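Sorting and Cleaning Up Dry Rice: Which Tips Hold Up

Posted January 11, 2021

Every kitchen site has a page on how to deal with rice that got away from you, and most of them want you to buy something. I tried the usual advice over the holidays and kept notes. Much of it is padding.

Start with the claim that you need a special sorting board. The Brendevholm catalog sells one, with a groove down the side and a price I won't repeat. A plain dark tray with a low rim does the same job. Pale grains show up on charcoal gray, and the rim stops the ones that roll. Mine came from Dudwood years ago and was meant for serving drinks.

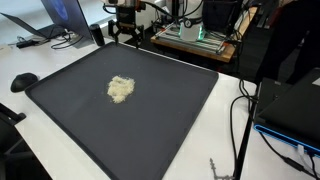 Can you use a white tray if that's what you have?
You can, but you'll miss broken grains and pale husks, so put a dark dish towel or a sheet of black paper under the rice first.

Next, the amount. People tip out the whole bag and then complain that sorting takes forever. Work with 100 grams at a time, push it out thin with the side of your hand, and look it over before you add more. A deep heap hides whatever is in the middle. Two passes are plenty for store-bought rice. If you buy from bulk bins, do the second pass in daylight.

Now the cleanup tips, which is where I lose patience.

The damp paper towel. Fine for the last few grains, bad for a pile. It smears starch on a dark surface and you end up washing the whole thing anyway.

The slice of bread. I have no idea who started this one. It wastes bread.

The vacuum. It works on the floor. On a tray it's noisy and you throw out good rice.

The bench scraper. This is the one I kept. Hold it low, pull toward a corner, and tip the rice into a bowl. A piece of stiff card does nearly as well – cut it from a cereal box. Kuusisto makes a silicone version that bends too much to be useful.

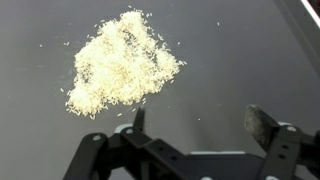 Dry white rice on dark gray, with a few strays away from the pile.

Check well out from the heap before you call it done. Strays end up farther off than you'd think, and the ones nearest the edge of the pile are easy to sweep past.

As for storage, the Bevberg jar with the rubber seal holds 820 grams, so a two-pound bag leaves you with leftovers and a clip. Buy the next size up or use any clean jar with a tight lid. Skip the bay leaf. I've tried it both ways and couldn't tell the jars apart.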